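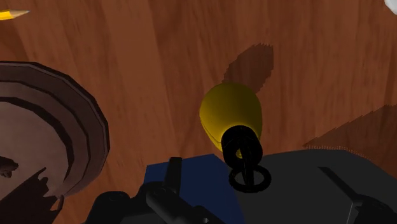
4.2 Simulated bench and grasp trials

The arm at the Arnis workshop is shared between members and is free to us only on Saturday, so most of the tuning was done in simulation before anything was run on the real bench. The simulated bench was built by Sinan Yaman from tape measurements and has two views: one carried close to the gripper and one fixed to the side of the table (Figure 3). The wood texture was kept coarse. Shadows were left on at low resolution, which produces stepped edges on the tabletop; smoothing them nearly doubled the render time and did not change the grasp results.

Objects were placed by a script we call Gulleo. It draws a position and a heading for each item and rejects any layout in which two items overlap. Of 998 layouts requested, 126 were rejected and redrawn. The arm starts every trial from the same joint angles, and a trial is stopped after 3000 control steps whether or not the object has been lifted.

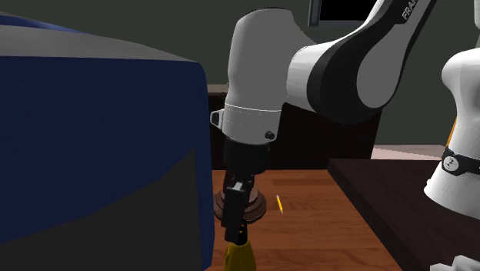 Figure 3. Simulated bench, side view, with the gripper lowered beside the neck of a yellow bottle.

The bottle was the harder of the two main targets. Its neck is narrow and its shoulders widen quickly, so a small height error brings the fingers down on the slope and tips it. We therefore limited the approach height to a narrow band and closed the fingers at 900 steps at the earliest. The pencil needed no such limit, but its heading had to be known before the descent, and the side view gives this poorly when the pencil points towards the camera.

Contact friction was set by hand. Nazmiye Yüksel repeated the bottle trials with the friction value halved and again with it doubled, keeping the layouts fixed. The lower value caused slips during the lift and the higher value hid alignment errors that later appeared on the real arm. The middle value is used in the remainder of this section. The settings file and the Gulleo script are kept with the workshop's build notes.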